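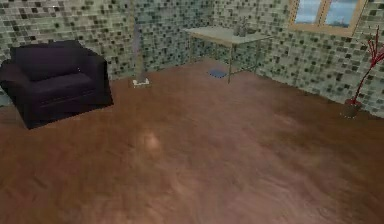

Our project studies the scanning of course readings at the Gendasbridge college library, and especially the quality of the scans that students receive when they ask for a chapter from a printed book. The library has offered this service for several years, and the requests go through an online form called Alix. Most of the scans are good, but a part of them is hard to read, and the computer cannot always find the text in them. One cause is the paper. Art and design books are often printed on glossy paper, and the lamp of the scanner makes a pale spot on the page in the same way as light makes a whitish, hazy patch on a polished brown wooden floor. On a floor this does not disturb anyone, but on a page the words under the spot can be lost.

1. Background

In our college many teachers do not ask students to buy a textbook. They put together a reading list, and the list contains journal articles, e-books and single chapters from printed books. For articles and e-books the student follows a link. For printed chapters the library makes a scan, within the limits that its copyright rules allow, and puts the file in the course page.

We chose this topic after a course in April, where we had difficulties with our own readings. In one file the left pages were good and the right pages were darker. In another file it was possible to read the text with the eyes, but it was not possible to search in it or to copy a quotation. A student who uses a screen reader could not have used this file at all.

The library allowed us to study the requests of one term. We did not receive any information about the persons who made the requests.

2. Research questions

We wanted to answer the following questions:

Which kinds of books give scans of low quality?
Does it matter which scanner is used?
How long does a student wait for a new scan when the first one is not good?

At the beginning we had also a question about the costs. We left it out because the library does not record the working time for each request separately, and we did not want to guess.

3. The service today

The request form in Alix asks for the title of the book, the author, the pages and the name of the course. There is also a free field for comments, but it is at the bottom of the form and few people write in it. When the request arrives, a member of the library staff takes the book from the shelf and makes the scan, usually on the same morning.

The library has two scanners. The older one is a flatbed scanner, where the book lies face down on the glass. The newer one is a Hyvönen overhead scanner, where the book lies open with the face up and the lamp is above it. The staff prefer the overhead scanner because it is quicker and it is more gentle to the spine of the book. After the scanning, the file is opened in a program with the name Cellon, which recognizes the letters and adds a text layer to the file.

The staff look at the first page of every file before they send it. They do not have time to look at all pages.

4. Method

In the term that we studied there were 147 requests for scans. We opened all the files and put them into groups by the type of paper, the type of binding and the scanner. The type of paper was not written anywhere, so we had to take the books from the shelf and look at them. Some books were on loan and we had to wait until they came back.

From these files we chose 234 pages for a closer check. For each page we compared the text layer from Cellon with the printed page, line by line. A page was marked as "good" if a reader could follow the text layer without the printed page. It was marked as "weak" if there were missing lines, or so many wrong letters that the meaning was unclear. Two of us marked every page separately, and when we did not agree, we discussed the page until we agreed.

We are aware that "good" is not an exact measure. A percentage of correct words would have been more exact, but for footnotes and tables it was difficult to decide what a word is.

5. Results

Of the checked pages, around 85 percent were good. The weak pages were not spread evenly. They came mainly from books on glossy paper and from thick books with a tight binding.

With glossy paper, the problem appeared almost only on the overhead scanner. The pale spot was usually in the upper half of the page and near the middle of the opening. In many cases it covered the beginning of several lines, and Cellon did not mark these places as uncertain. It simply left the words out. This was for us the most surprising result, because a reader who uses only the text layer does not notice that something is missing.

With thick books, the problem appeared on both scanners. The lines were bent near the spine, and the letters became narrow. On the flatbed scanner there was in addition a dark shadow, because the book could not be pressed flat.

The age of the book was less important than we expected. Some books from the 1960s, printed on matte paper and with large letters, gave better results than new ones.

About the waiting time we can say less. A student who is not satisfied with the scan must make a new request in Alix, and the new request is not connected to the old one. We could find the repeated requests only by comparing titles and page numbers. Where we found them, the second scan had often been made on the same scanner and it had the same faults as the first.

6. Suggestions to the library

Books on glossy paper should be scanned on the flatbed scanner, if the binding allows it. If the overhead scanner must be used, the lamp can be turned off and the page scanned in the light of the room. We tried this with a few pages. The picture was darker, but the pale spot was gone and the text layer was complete.

The form in Alix should have a button for "the scan is not readable", so that the staff can see which file is meant and choose the other scanner. The comment field should be moved higher in the form.

The check before sending should include one page from the middle of the file, where the curve of the paper is usually different from that on the first page.

7. Limits of the work

We studied one library and one term. There were few requests from the natural sciences, and we cannot say how Cellon works with formulas. We did not interview students, although this was in our first plan, because the permission came too late in the term. The interview questions are ready and the library has a copy of them, in case another group wants to continue with this topic.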